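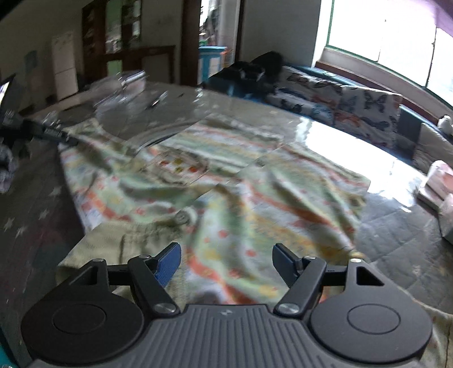

Mfaume Sound – Frequently Asked Questions

Sending your music

Who is behind Mfaume?
Mfaume is a small blog and a monthly radio mix for electronic music. Wycliffe Makori writes most of the reviews and Kimutai Odera prepares the mix. We both have day jobs, so please be patient with our inbox.

What kind of music do you accept?
House, deep house, techno, electro, downtempo, ambient and everything which stands between them. We also like vocal tracks with electronic production. We do not cover metal, country or classical, because we do not know these styles well enough to write something useful.

How do I send a track?
Use the form on the contact page and give us one private streaming link. Please do not attach files to an e-mail, our mailbox becomes full very quickly. If we want to play your track in the mix, we will ask you for a WAV.

How many tracks can I send at once?
One single, or one EP with a maximum of 5 tracks. If you have an album, choose the track you like the most and send this one. We will listen to the rest if it catches us.

Can I send a track that is already released?
Yes, but not older than 10 weeks. For the radio mix we prefer music before the release day.

Do you accept demos?
For a review, no. The track should be finished and mastered. For feedback, yes, please see the question about feedback lower on this page.

Do you accept remixes and bootlegs?
Official remixes, yes. Bootlegs we can not publish, even when they are very good. The host of our mix takes them down and we had this problem already with the April show.

Reviews

How long do I wait for an answer?
Usually three weeks. When I was updating this page, there were 264 tracks waiting in the list, and we listen to every one from the beginning to the end. If you hear nothing after six weeks, the answer is no for this time.

Do I have to pay?
No. A review is free, and a place in the mix is free. If somebody writes to you in our name and asks for money, please forward us the message.

Can I read the review before it goes online?
No. But if there is a mistake in a name, a credit or a date, write to us and we correct it the same evening.

Will you write something negative?
Sometimes we mention that a kick is too loud or that a breakdown is too long for our taste. If we do not like a track at all, we simply do not write about it.

Can I use a sentence from your review in my press kit?
Yes, with pleasure. Please put the name of the blog next to it and do not change the words.

The radio mix

Where can I listen?
The mix is on Cluro Radio, at 9 in the evening on the first weekend of the month, and the day after it is in our archive. The full track list is under every episode.

Why was my track played shorter than the original?
Kimutai mixes with three decks and likes long transitions. Most tracks play between three and four minutes. He does not edit vocals.

Can I send a guest mix?
We take four guests in a year. Send us a recording of 40 minutes or more – live or prepared at home, both are fine – and a few lines about yourself. The last guest was the duo Trorkedance, and their episode can give you an idea of the level we are looking for.

Is the mix available for download?
Only the older episodes, up to the end of the first series. For the newer ones we do not have the permission of all labels.

Feedback and other questions

Do you give feedback on unfinished music?
Yes, in the feedback thread on our forum, which has 267 members now. Write what exactly you want to know, for example if the bass is too heavy or if the vocal sits too far back. Before you post your own track, please comment on two tracks of other people.

Are you a label?
No. Wycliffe helps sometimes with the selection for Rurov, a small digital label, but a review on our blog does not mean that Rurov will sign you. Demos for Rurov go to their own address, not to us.

Can you master my track?
We do not offer this service. There is a list of engineers in the forum, and you can ask them directly about prices.

How can I remove my track from the site?
Write to us from the same e-mail address you used for the submission and add the link of the page. We need two days for this, a little longer when it is also in the mix archive.

Do you have a newsletter?
Yes, one letter in a month with the new reviews and the link to the mix. The field for your address is on the bottom of the contact page.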